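Caring for Natural Stone: Handout 4, Marble in the Kitchen

Reading time: 4 minutes

These notes go with the April session on worktops. Bring them along to the practical, as we will use the cleaning table again.

What marble is

Marble starts as limestone. Heat and pressure deep in the ground turn it into a mass of tightly locked crystals, mostly calcite. Pure calcite is white. Grey veins come from clay, graphite and other matter that was in the limestone before it changed. Two slabs from the same quarry can look quite different, so a client should see the actual slab before it is cut. A small sample tells them very little about the veining.

Calcite is fairly soft, at 3 on the Mohs scale. A steel knife will scratch it. It also reacts with acid, and this causes most of the complaints you will hear.

Etching and staining

Students mix these up every year. An etch is damage to the surface. Lemon juice, vinegar, wine or the wrong bathroom spray eats into the calcite and leaves a dull mark. A stain is something that has soaked in, such as oil, coffee or rust. It leaves the stone darker or coloured but the polish is often still there.

Sealing slows down stains. It does not stop etching. Please say this clearly to clients before they pay for a sealer.

Pattern matters when you are looking for marks. Cloudy grey areas hide a light stain well, and plain bright areas show it at once. Look across the stone at a low angle with a lamp to find etches.

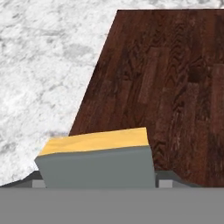
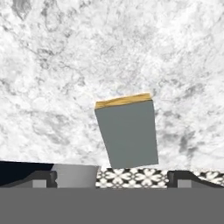 White marble with grey veining, two views.

Daily cleaning

Use warm water, a soft cloth and a little pH-neutral soap. Rinse and dry. Leave out bleach, limescale remover and scouring powder.

For an oil stain, mix baking soda and water to a thick paste, spread it over the mark, cover with cling film and leave overnight. Scrape it off with plastic and rinse. It may need doing more than once.

Polishing

Light etches can be worked out by hand with a marble polishing powder. For deeper ones we go through the grits, and in the practical we finish at 2000. Keep the pad wet. Do not skip a grit to save time, as the scratches from the coarse one will show through the polish.

For next time

Read the Contreras notes on sealers and write half a page on when you would advise a client against marble.

Comments

Corey Gilchrist, 6/29/21
Does the paste work on honed marble as well, or only polished?

Tyson Campbell
Yes, same paste for both. Honed stone tends to take up oil faster so get to it early.

Corey Gilchrist
Thanks. Tried it on an old offcut and the mark is lighter but still there. Will give it a second night.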